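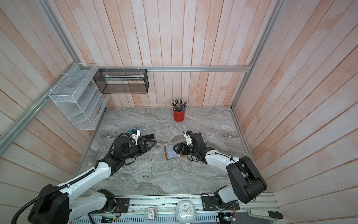 January, notebook entry, adhesive trials

Continued the peel comparison of the two contact adhesives, Praltimik and Jelunlow. Substrate is the cotton bookcloth from Zustach, same roll as before, cut in strips along the warp. Board is gray, sanded lightly with 400 grit and wiped. Open time 12 minutes for both. Strips rolled by hand, one pass each direction, then left under the iron plate.

Praltimik strips released at the cloth face, clean, with almost no residue on the board. Jelunlow tore fibers out of the board along most of the length. Edge lift on the Praltimik set starts at the corner where the glue was brushed last. Need to check whether the brush was running dry there.

09:40. Solvent smell still strong in the cabinet. Moved the Jelunlow tin to the lower shelf and relabeled it. 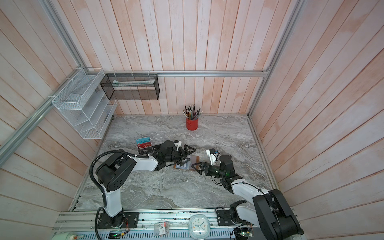 Second variable is the finish on the backing. The Hnatiuk notes say a thin wash seals wood less than a full coat and leaves the grain open, so adhesive should key into it better. The vertical boards with the pinkish-white wash and salmon streaks are the look wanted for the display panels, so the next set goes on washed softwood offcuts in a similar shade. Wash diluted to the ratio in the Hnatiuk notes, one coat, wiped back along the grain. Half the offcuts stay bare as control.

Load for the hanging test: start at 100 g, step up to 400 g. Hold each step for 12 minutes, then mark the peel front in pencil. Discard any strip that twists.

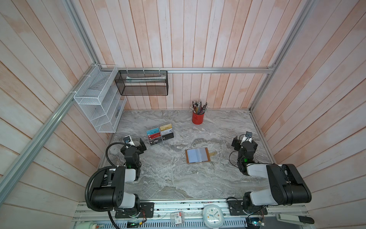
Does the wash need a sealer before gluing? Leave it unsealed for this round. A sealer would add a third surface and the results could not be compared with the bare offcuts.

To do: order more bookcloth, same dye lot if Zustach still has it. Clean the roller. Recheck Praltimik corners after another night under the plate.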